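Bamville Home Help > Walls and Finishes

Hanging a wire basket on a papered wall without tearing the paper

Posted by Akosua Akpalu

I have a small alcove with pink butterfly wallpaper on the back and both sides. It has a white two-tier slatted shelf for tins, a little brown wooden stool with a succulent planter on it, and a white wire basket on the back wall above the shelf.

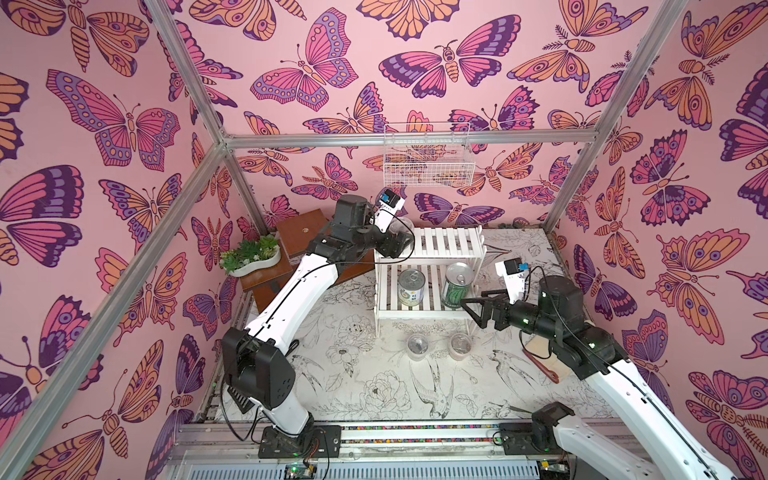 I want to move the basket to the left so that it no longer covers the pattern on that part of the wall, and I want to hang it properly this time. The wall behind is plasterboard. The paper is a paste-the-wall type and went up in June. I have three things to settle.

First, adhesive hooks or screws. The basket would hold tea towels and a few packets, nothing heavier, and I would put the total at under 2 kg.

Second, if screws, how to drill through the paper without it winding round the bit.

Third, what to do with the old fixing points. I have a spare length from the same batch.

The tins stay on the shelf whatever happens, so please don't allow for them in the load.

Rasha Daher
Accepted reply

Use screws. Adhesive hooks bond to the face of the paper, and the paper is held only by its paste. The hook will usually outlast the paste, and when it goes it takes a patch of the printed layer with it. The weight limit on the packet assumes a sound, painted or tiled surface and does not apply to wallpaper.

For plasterboard at that load, two nylon self-drive fixings are sufficient. Procedure:

Hold the basket in its new position, check it with a level and mark through the top wire with a soft pencil. Run a pipe and cable detector over the area before going further.

At each mark, cut a small cross in the paper with a new blade, 5 mm each way. Fold the four flaps back. If they resist, dampen them slightly with a cotton bud and wait a minute.

Drill or drive into bare board only. Set the drill to low speed with hammer action off. Stop when the collar of the fixing is flush with the board.

Brush out the dust, put a trace of paste under each flap and press it down up to the collar. The screw head and washer will cover the cut.

Old holes: fill slightly proud, leave overnight, sand flush with fine paper wrapped round a pencil end, then patch. Tear the patch from your spare length, do not cut it. A torn edge feathers and a cut edge shows as a line. On a large print like yours, choose a patch that falls inside a single colour or along one of the dark outlines, where the join is hardest to find. Check the match dry before pasting.

Leave the patches for 20 hours before hanging anything near them.

terley_dave

ive used sticky strips on wallpaper for years and no problem. Depends on the paper I think. Vinyl ones are fine. Just dont pull them straight off, pull down slowly

Khalaf Joinery

Agree with Rasha on the screws. One addition. If you can find a stud at either end of the basket, use it for one of the two fixings and use a plain wood screw there. Studs are normally at 400 or 600 mm centres, but in an alcove the spacing is often irregular, so test with a magnet for the board screws and don't rely on measuring.

Also fit a pair of clear felt or rubber pads to the lower back wire. Wire baskets swing in slightly when something is dropped into them and the bottom edge will mark the paper in time.

Akosua Akpalu

Thanks all. Magnet found a line of board screws close to where the left end will sit, so it will be one wood screw and one plasterboard fixing. Pads ordered.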